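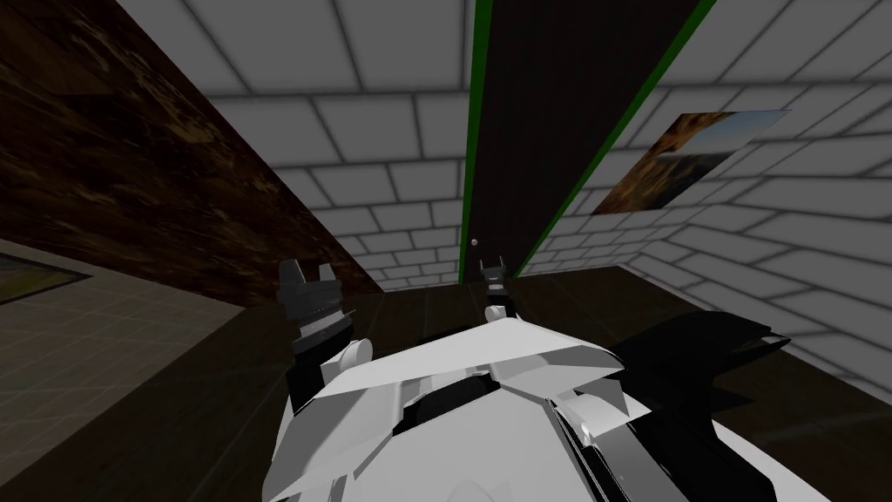

White brick walls and dark floor, with a green-trimmed doorway

Brastero Youth Soccer Goal, 89-inch

The Brastero is a portable goal for players ages 6 to 10. It fits small-sided games, backyard practice and town recreation programs that have to put goals out and take them in again the same day. One adult can carry it across a field. We still suggest two for getting it through a gate.

The mouth is 89 inches wide. The posts and crossbar are powder-coated aluminum, and the back bar is galvanized steel to keep the weight low and at the rear. The corners join with push-button locks, so no tools are needed after the first assembly. Allow half an hour the first time and five minutes after that.

Net and anchors

The net is knotless polyethylene and attaches with hook-and-loop straps. Older Brastero goals used plastic clips, which tended to snap in cold weather – if you have one of those, the strap kit fits it too. Replacement nets are sold separately under part number 505.

Four ground stakes are included for grass. For turf or a gym floor, order the Vaněk sandbag set. The goal must be anchored every time it is used, and children should not climb on it or hang from the crossbar. 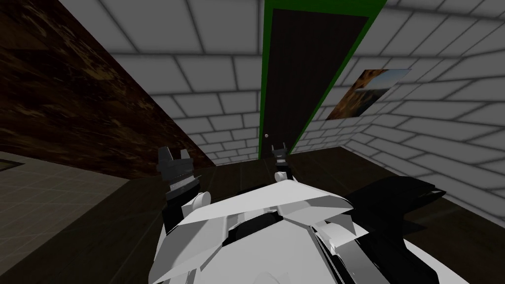 The carry bag has a full-length zipper and two shoulder straps. It holds the frame, net and stakes, but the sandbags need their own bag.

Who uses it

We have sold over 2,000 of these goals to clubs and schools. Jarmila Doležal, who runs the fall program in Skekness, bought six and leaves them up from Wednesday practice through the weekend games. "The paint has held up. I have replaced two nets in three seasons," she says.

Ordering

Sold singly or in pairs. Goals ship from our Tetmont warehouse in one carton, usually within four working days. Orders for the spring season should be in before April. For team pricing or spare parts, contact Máté Balogh in club sales and include the year you bought your goals, as the corner locks changed with the current model.

Frame warranty: three years. Net and bag: one year.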